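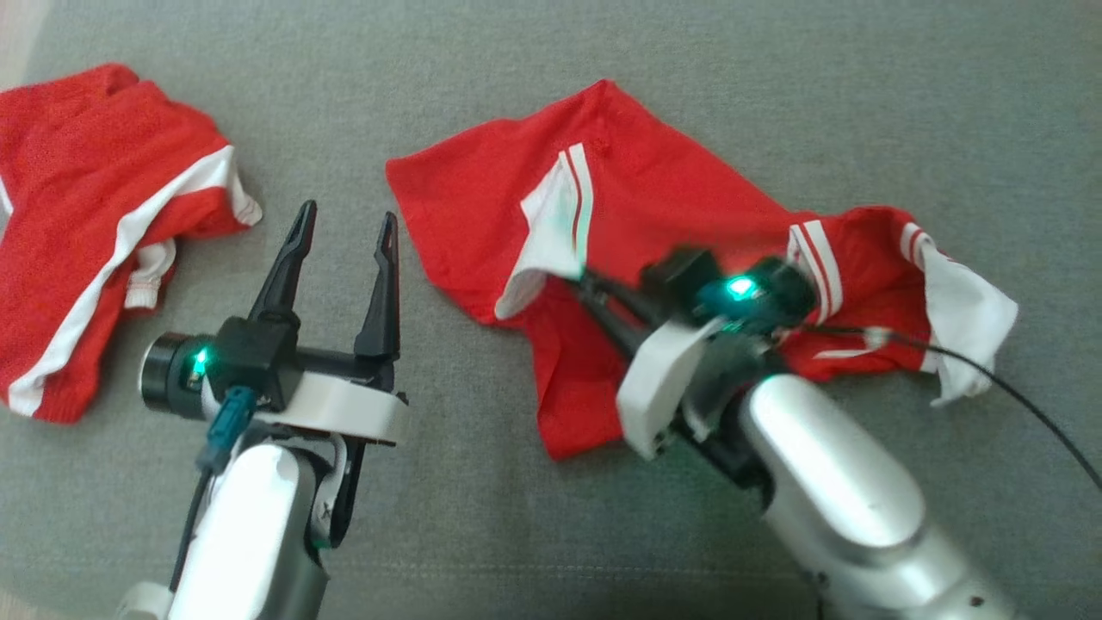 Annegret Sutherland, Hauswirtschafterin und Redakteurin bei Radance

Rotes mit weißen Streifen: waschen ohne Rosastich

Neue rote Sachen geben in den ersten Wäschen fast immer Farbe ab. Bei Trikots und Sporthosen mit weißen Streifen trifft es dann zuerst das Weiß am selben Stück.

Vor der ersten Wäsche
Ein feuchtes weißes Tuch an einer Innennaht fest andrücken. Färbt es sich, das Teil allein waschen, am besten mehrmals. Flecken vorher mit etwas Gallseife behandeln und nach 5 Minuten ausspülen.

In der Maschine
Auf links drehen, Reißverschlüsse schließen, 30 Grad, Colorwaschmittel. Weichspüler weglassen, er setzt sich in Funktionsstoffen fest. Die Trommel nur halb füllen und nach Programmende sofort ausräumen. Feuchte rote Wäsche gehört auch nicht auf helle Polster, die Farbe zieht in den Bezug.

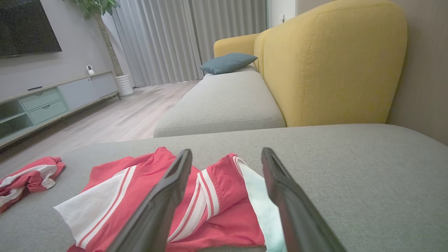
Wenn der Streifen schon rosa ist
Nicht trocknen und nicht bügeln. Das nasse Stück gleich noch einmal waschen, diesmal mit einem Farbfangtuch. Reicht das nicht, hilft ein Entfärber für Buntes. Vorher an der Innenseite testen, Aufdrucke vertragen ihn oft schlecht.

Trocknen
Auf links im Schatten aufhängen, Streifen glatt ziehen. Zwischen roten und hellen Teilen eine Leine frei lassen.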